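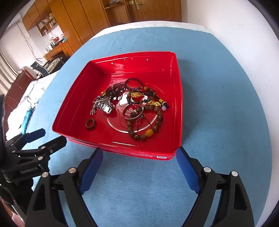
Jewellery in a red tray on a blue cloth.

Local News | Business & Consumer

Hemlow assay counter to reopen with shorter hours and new weight limits

Saturday, May 15, 2021

The public assay counter in Hemlow will reopen next month after a closure that began in December, with reduced opening hours, a revised scale of charges and a lower limit on the number of articles accepted from any one customer.

The counter, run by the testing firm Hoseck from the ground floor of its premises on Clanberg Street, checks the metal content of jewellery, watches and small silverware brought in by members of the public. It closed when the firm's X-ray fluorescence unit failed its annual calibration check. A replacement was ordered in January, but delivery was held up by a shortage of detector parts.

Hoseck said the new unit had been installed and had passed its acceptance tests. These consisted of repeated readings on a set of 60 reference samples covering the common gold, silver and platinum alloys, together with several base metals often used under plating. Readings on the silver samples were within the permitted margin on the first run. Two of the low-carat gold samples were read again after the measuring window was cleaned, and then passed.

Trade customers have been served by post throughout the closure. Work for the public was suspended, and articles already booked in were returned untested. The firm said 168 requests were on its waiting list at the end of April. They will be taken in the order in which they were received, and customers will be given a date by letter or email. No walk-in testing will be offered until the list has been cleared.

The counter will open on three mornings a week instead of five. Each customer may bring up to eight articles to an appointment, down from 20. A pair of earrings or cufflinks counts as one article. Watches will be accepted only if the case can be tested without opening the back, and linked bracelets will be tested at the clasp and at one link unless the customer asks for more. Further test points are charged separately.

The basic charge for a single article rises from £6 to £7.50. A written report, which was previously included, will now cost extra. The report gives the reading at each test point, the margin of error and the weight of the article as received, including any stones. It does not give a valuation, and the firm said staff would not comment on the price an article might fetch.

Articles weighing less than one gram will no longer be tested at the counter. The new unit can read them, but the firm said small and curved surfaces gave less reliable results and took longer to position. Owners of very light chains and charms will be offered the postal service, under which several readings are taken and averaged.

X-ray testing measures only the outer layer of an article. On plated pieces the reading may reflect the plating and part of the metal beneath it, and the result can be misleading if the plating is thick. Where this is suspected, the operator may suggest a touchstone test, in which the article is rubbed against a dark stone to leave a streak that is then treated with acid. It leaves a slight mark and will be carried out only with the owner's signed consent.

The report is also separate from a hallmark. An article tested at the counter cannot be described for sale as hallmarked on the strength of the reading. Owners who want a piece hallmarked must send it to an assay office, and Hoseck will forward articles for a handling fee.

The reopening has been broadly welcomed by shops in the area, several of which had been sending customers to the next nearest public counter, 67 miles away. The jeweller Ó Riain, which trades from the covered market, said most of the enquiries it had received during the closure concerned inherited pieces with worn marks or none at all. The shop offers a visual inspection but has no testing equipment of its own.

Ó Riain said the limit of eight articles would cause difficulty for people dealing with an estate, where a single box might hold some 80 items, many of them costume jewellery. It has asked the firm to consider a longer appointment at a fixed price. Hoseck said it would review the limit in the autumn once the waiting list had been dealt with.

Customers are asked to bring articles clean and dry, with stones and enamel pointed out to the operator before testing. Pieces should be wrapped separately. Polish should not be used on the day of the appointment, as residue can affect the reading. Proof of identity will be required, and articles will not be accepted from anyone under 18.

Entry to the building will be limited to two customers at a time and face coverings must be worn unless the customer is exempt. Articles will be passed across in a tray and will stay in the owner's sight during testing, apart from those left for the touchstone method, which will be ready for collection on the next working morning.

Appointments for new customers will be released by telephone once the waiting list has closed. Charges for trade and postal work are unchanged.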